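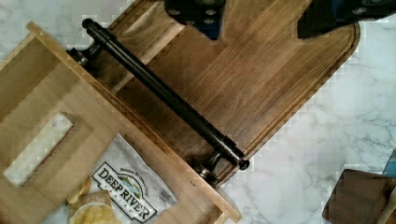 Bronetach says it's the bit before the gripping that takes the time, and I'd agree with that from our end. Getting the arm to close on a handle is a morning's work. Getting it to decide which side of the caddy to come in from, when there's a board underneath and a packet of crisps in the way, is where our weeks have gone. And I've loved nearly every one of them!

For anyone joining from the other thread: I'm on the hamper and gift box side at Ralley. We make up kitchen sets and picnic caddies to order, so every box is a bit different. We've got 14 people on the packing floor and two arms, and the arms have been learning to lift and move the awkward stuff since March. I've been on the benches for years and I honestly didn't expect to enjoy this as much as I do.

What's changed for me day to day: I used to pack. Now I pack until lunch, then I'm on the arm bench setting out goods in whatever muddle I can think of, watching it try, and writing up what it did. My wrists are so much better. Wooden boards are heavy when you shift them all day (and the marble ones are worse, don't get me started).

Happy to answer questions. I'd love to hear from other places doing mixed goods.

graron_nights
Good to read something cheerful on here for once. Question though, who chose the people for the arm bench? At our place it went to whoever was mates with the shift lead and there was a lot of bad feeling.

tapegun_tilly
We put names down and it rotates, 2 weeks on and then back to full packing. Not everybody wanted it. A couple of the older hands tried one turn and asked to be left off, and that was fine.

Chukwuemeka Afolabi
I work on the maintenance side at a different firm and I'd be a little careful with the rosy view. How many boxes does an arm do in a shift compared with a person? If it's slow now, everyone's relaxed. When it gets quick, the sums get done again, and the person setting out goods for it to practise on isn't needed any more either.

tapegun_tilly
Fair question. Best shift so far for one arm was 267 lifts, and that's lifts, so a box might need five or six of them. A decent packer leaves it standing. I take the point about later on. We were told in writing there'd be no job losses from the trial, but a trial ends, I know that.

Bronetach
Get the next bit in writing as well, while they're in a good mood. We did, and it was much easier to ask for before the second lot of machines came in.

pallet_prince
I'm with Chukwuemeka. "Nobody loses their job" at ours meant nobody who left got replaced. Floor went quiet over a year or so. The arms were great at the work, no complaints there, but I miss the chat.

aliyu_fan_72
Can I stick up for the other side? Our place brought in the Aliyu system for the heavy end, and my mum, who'd been told to give up lifting, is still working. She runs the station. She's better at spotting when a grab is going to slip than the engineers are, and they ask her! She went up a pay grade for it too.

tapegun_tilly
Oh that's lovely. And yes to the spotting! You get an eye for it. Long round bars are the ones I watch. If the fingers come down near one end, the whole thing can swing, and if they come down nice and central you can nearly walk off and make a brew. I've got that written on a card by the bench now and the software lot came and took a photo of it.

graron_nights
Did they pay you for the card

tapegun_tilly
Ha. They did not.

Chukwuemeka Afolabi
That's my whole point, though. The card is skilled knowledge. You've spent years getting it and it's going into the machine for the price of a brew. I'm not against the machines, I fix them for a living and I like them. I'd want that part of the job graded and paid like the training work it is.

tapegun_tilly
You've talked me round on that bit. Our rep is meeting them about job titles anyway, so I'll ask her to put it on the list. I still think it's the most interesting thing that's happened on that floor since I started, mind.

pallet_prince
Let us know how it goes. And how does it cope with crisps? Ours used to turn them to dust.

tapegun_tilly
Humans still do the crisps.

Last reply 1/29/21
Reading time: 4 minutes

Related threads
Rotating people through robot stations: how long is too long?
Sore wrists on the packing line, what helped you
Pay grades for machine minders
Aliyu or Graron for heavy boxes?
Mixed goods and odd shapes, the long thread (3305 replies)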